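Doston Home Help > Furniture and Surfaces

Writing surface lifting from wood border on a work table, what adhesive?

Asked by otatmont_renter in June, 3 answers

I have a table with a solid wood border and a thin surface panel set into it. The panel has started to lift along one long side. The raised section is 40 mm in from the corner and extends 140 mm. Pressing it down works for a few minutes, then it comes back up. The panel is not cracked. I tried white glue on a toothpick and it did not hold. Is contact cement the right product, and do I need to take the whole panel off?

Answer 1 (accepted)
Naveed Cheema

Do not remove the panel. Contact cement bonds on touch and needs both faces coated and exposed, so it is a poor choice for a gap you can only open slightly.

Clean out the old glue first. White glue residue will stop anything new from bonding. Slide in a strip of 60 grit paper, folded so that both faces get scuffed, then vacuum out the dust. Work slow-setting two-part epoxy into the gap with a thin feeler blade. Wipe the squeeze-out with alcohol before it sets. Cover with wax paper, then a flat board longer than the lifted section, and clamp overnight. Moderate pressure is enough. Too much will starve the joint.

Check the border as well. If the wood has moved inward, the panel has no room and will lift again. You want a gap the thickness of a business card on the long sides.
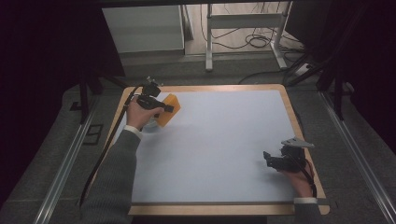 Table with light wood border and inset blue-gray panel, in use.

Answer 2
warraich_shop

Agree with the above except for the clamping. If the table is too wide for your clamps, use weight. Two full paint cans on a board did it for me.

Answer 3
vuneck22

Mine did this next to a heater. Moved the table, never glued it, still up a bit but I don't notice. A new top was quoted at 1,180 so no thanks.

Comment from otatmont_renter: The border was tight on that side. Trimmed the panel edge, then epoxy. Clamped now.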